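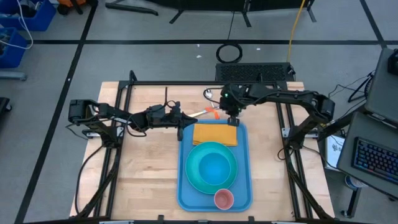 Ticket 76: Blue tray, full setting does not fit

Support > Tableware > Trays > Layout and fit

2026-03-20 | By Hallimel Support Desk

Status: closed, workaround supplied
Product: Podholm serving tray, blue, with Fusell plate and cup
Site: Hollenstein, breakfast service

Reported problem

The site sets one tray per guest: folded napkin, plate, cup, spoon and a second utensil with an orange head. With the napkin and the plate in place, the cup has no clear floor area and ends up over the lower rim of the plate. The spoon and the orange utensil stay on the table above the tray. The site reports cups sliding when trays are carried and asks whether the wrong tray size was shipped.

Initial check

Tray is the rectangular model with rounded corners, placed lengthwise. Mustard-yellow napkin folded flat at the upper end. Teal plate with the blue center bowl directly below it, taking up most of the tray. Salmon-pink cup near the lower edge, slightly over the plate rim. The orange-headed utensil and the silver spoon are on the wood just above the tray, outside it.

The order record was compared with the packing list. Tray, plate and cup are the models ordered in January. No shipping error. The order was for 50 trays and all were delivered in one lot.

Test 1: plate moved up

Napkin left where it was, plate pushed against it. The cup cleared the rim but sat against the tray edge and rocked when the tray was lifted at that end. Utensils still had no place. Rejected.

Test 2: napkin under the plate

Napkin unfolded once and laid flat under the plate. This freed the upper end. The plate then sat slightly tilted on the fold line, and the site had asked for the napkin to be reachable without lifting anything. Rejected.

Test 3: napkin refolded narrow

Napkin folded one more time into a strip and laid along the upper edge. Plate moved up to meet it. Cup placed in the lower right corner, flat on the tray floor. Spoon laid on the napkin strip, handle to the right. The orange utensil fits next to the spoon only if both handles point the same way – crossed, they roll off onto the plate.

Ten trays were set this way and carried the length of the service corridor. Seven arrived with nothing moved. On the other three the orange utensil had rolled. No cup had shifted.

Test 4: orange utensil in the plate bowl

Same as test 3, with the orange utensil resting in the center bowl, handle over the rim. No movement on a repeat carry. Suitable only if the plate goes out empty and the food is served at the table. The site confirmed that this is how it serves.

Resolution

Use the layout from test 4. Order of setting:

1. Napkin strip along the upper edge.
2. Plate against the napkin.
3. Cup in the lower right corner, clear of the rim.
4. Spoon on the napkin.
5. Orange utensil in the bowl, last.

Sites that plate food before carrying should use test 3 and bring the orange utensil separately.

Open item

The site asked for a price on the next tray size up. Passed to sales under a separate number. The larger tray has not been checked against the site's rack – rack depth still to be supplied by Hollenstein.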